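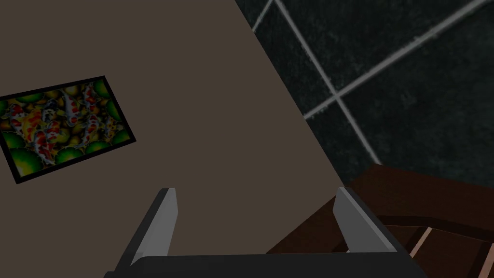 3.2 Collecting demonstrations by remote control

All demonstrations were recorded in the Flekatwood simulator. The operator drives the arm with a handheld controller and sees only the wrist view, as in Figure 2. Motion of the hand is mapped to motion of the gripper in the gripper's own coordinates, so that a push forward always moves the fingers along their pointing direction, whatever the tilt of the wrist. A trigger sets the finger opening.

Each operator completed 10 practice runs before any data were kept. We then recorded 800 demonstrations across the Jistton and Mensah room sets. A run was dropped if it went past 40 seconds or if the arm struck a wall. Pauses at the start of a run were trimmed; pauses later on were left in, as they often mark a change of approach.

Figure 2. Wrist view in a simulated room, with the gripper open and empty. The wall, the tiled floor and the wooden furniture all appear at a slant.

Steep views of this kind make depth hard to judge against a plain wall. Operators were free to back the arm away and approach again, and these corrections were kept as part of the demonstration. The Wodach baseline was trained on the same runs with the corrections removed; Section 4 compares the two.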